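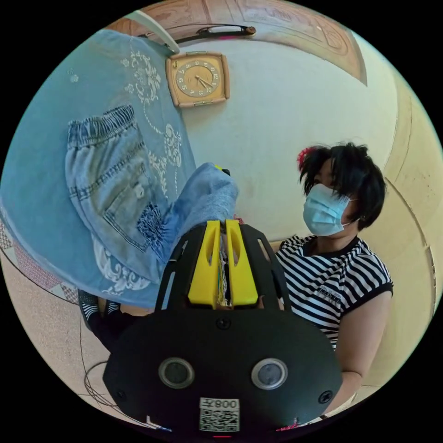 Gripper unit with both yellow fingers against the denim.

Zakent Help Community: Hand-held units

Finger gap drifts on denim
Posted by Nilluddale Station, 18/03/2021

Our unit has two yellow fingers on the slotted plate. After 60 grasps on jeans the gap is no longer even. Is the plate or the finger at fault? Please advise on the correct check.

Grornix_Support
Please power down the unit and loosen the plate screws by a quarter turn. Set the fingers parallel, then retighten evenly.
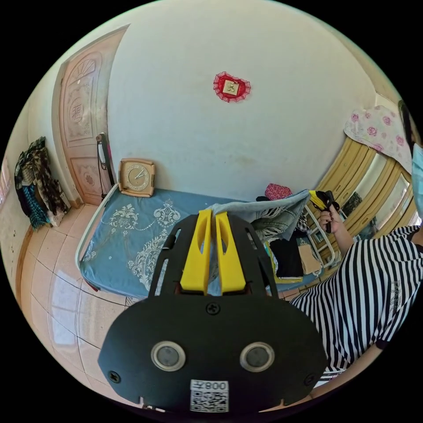
The wires between the fingers must remain slack over the full stroke. Wipe both lenses before restarting. Repeat the check every 144 grasps and record the result under form 2177.

noguchi55
We had the same fault. Replaced the fingers. Have not checked the plate.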